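Bowls, tables and the new rota — update from the Vukdale end

Quick one this week, am typing between shifts. Monday 26/07/2021 was the first full day with the arms on clearing and table work, and a lot of you at Ouellet Street have been asking what it means for you. So.

Hours first. No contracted hours go down before October. Callness put that in writing and there's a copy on the board by the lockers. After October it gets looked at again — Dayana Taipe is taking questions until then, catch her at handover or leave a note.

What changes now: two people per late shift move off clearing and onto what management calls minding. Means you stand by, you watch, you press stop if you dont like what you see. Also means less carrying. Anyone with a bad wrist or shoulder, put your name down first please, thats what was agreed.

Training is 21 minutes of video plus a go with the controls. 68 of us have done it, 89 on the list. If you're one of the missing ones, sort it before your next late. Pay for training time is normal rate, claim it on the Brulow form, the blue one.

Stuff still not settled: who wipes down. The arms pick up and put down, they don't wipe. At the moment it falls to whoever is minding and that isn't in anybody's job description. Raised it twice. Will raise it again. Same with breaks — if you're minding alone you can't walk off, so cover has to be on the rota by name. And stools, we want stools. Standing and looking is harder on the back than you'd think.

Steel bowls are the job this week, cups come later.
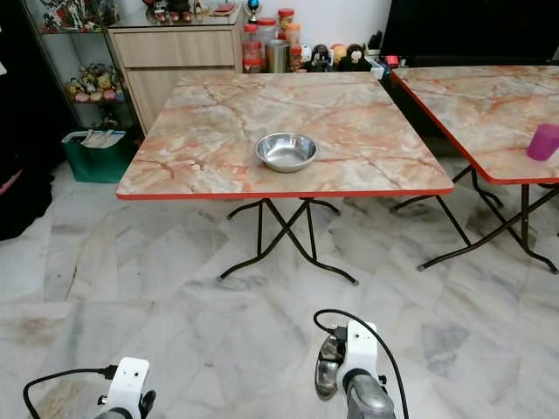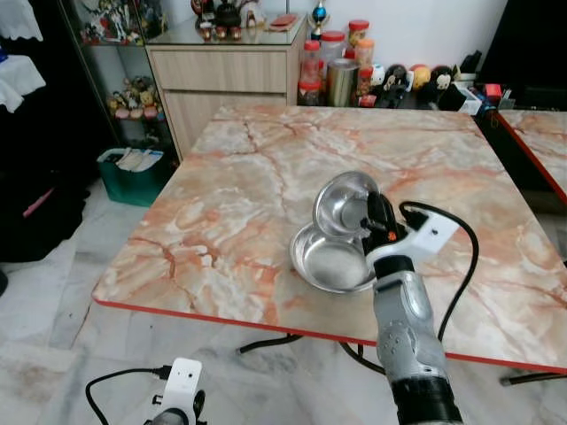
Bernadette Collet wrote back after the draft went up: fine about the wrists, but minding for a whole late shift is dull and she would sooner swap every hour, half on the arms and half on the floor with people to talk to. She wants it on the rota before October, and stools or no stools she's asking for it in writing.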